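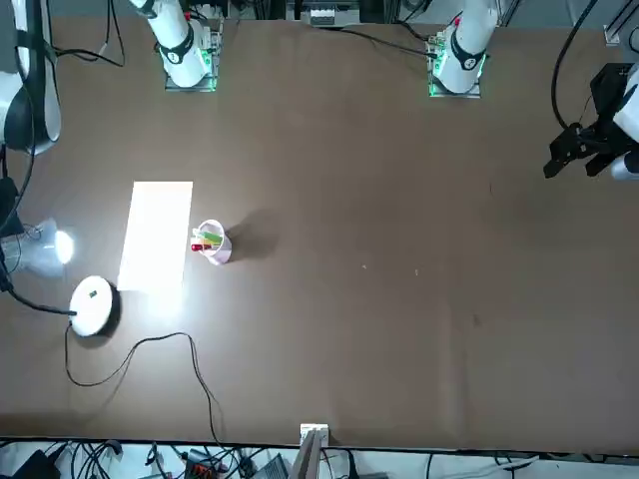
4. Preparing the surface and hanging the stencil

This section is for the person who leads a painting team at the Kelemen street mural days. Please read all of it before you open any paint. The drawing of your wall is already cut into stencil sheets, and you received them in the flat Cornance folder together with this guide.

4.1 Check the wall

1. Walk along the whole wall and touch it with your open hand. If white powder stays on your skin, brush the wall and wash it with clean water.
2. Let the wall dry until the next morning.
3. Remove old posters, tape and nails. Small holes can stay. Holes bigger than a coin must be filled.
4. Cover the sidewalk with the cloth sheets, and hold the corners down with sand bags.

Note: On brick walls the powder comes back after rain. In this case repeat step 1 on the day of painting.

4.2 Mark the base line

1. Measure 39 inches up from the sidewalk at the left end of the wall and make a small chalk mark.
2. Do the same at the right end.
3. Stretch the chalk line between the two marks, pull it away from the wall and let it go. It must leave one thin blue line.

If the sidewalk is not level, measure only at the higher end and use the spirit level for the other one. The line has to be straight for the eye — it does not need to follow the ground.

4.3 Hang the sheets

1. Take out sheet A1. The letter and the number are always in the lower left corner.
2. Put the lower side of the sheet on the blue line and fix it with four pieces of paper tape.
3. Hang the next sheet so that its round holes lie over the round holes of the first one.
4. Continue to the right. Start the B row only when the A row is complete.

Caution: Do not use the ladder alone. Two adults must be present, one on the ladder and one holding it. Children under 12 paint only from the ground.

Caution: Do not hang sheets in strong wind. They tear at the holes, and we have only one spare set for all teams.

4.4 If a sheet is missing or damaged

Small tears can be closed with tape from the back side. For a missing sheet, write the letter and number on the Dernoren order card and give it to Krisztina Medve at the materials tent. In October we cannot cut new sheets after 4 p.m., so please check your folder in the morning.

Continue with section 5, Mixing the colors.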